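Re: [sturkitz-residents] Bikes going from the sheds again

Markos Papadakis wrote:
> Two more bikes went from the Marchuk Road sheds overnight, padlocks
> cut clean through. Is anyone keeping a list? The police desk told me
> they'd only had one report since October and I nearly choked on my tea.

Hi Markos, hi all,

Yes, me! I started a list after mine went (the green one with the child seat, still sulking about it) and it's up to 17 bikes now, plus a mobility scooter battery. Hardly any of them were reported, so please, please ring it in, even if you think it's pointless. You want a crime number for the insurance anyway.

Norbert Tóth at number 416 heard an angle grinder at ten past three in the morning and saw a white van heading off towards Fledisville with no lights on. If anyone else was up, or has a doorbell that records, drop me a line off list.

I've got engraving pens to lend out too, just knock. And if you've still got the frame number on the receipt, write it down somewhere that isn't the shed!

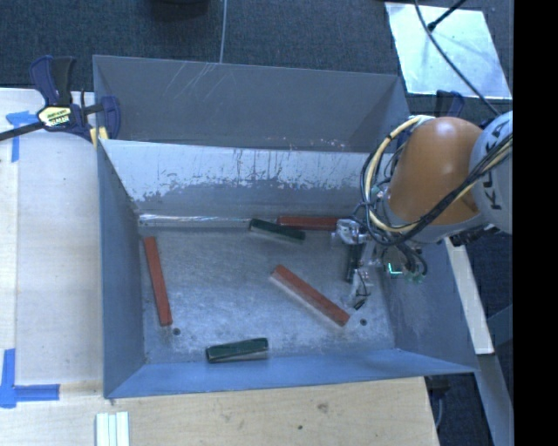

Red and green blocks in a metal bin

Norbert's also priced up proper ground anchors for all the sheds and it comes to 2755, fitting included. Steep, but split between us I'd pay it tomorrow. Who's in?

Cheers,
Jo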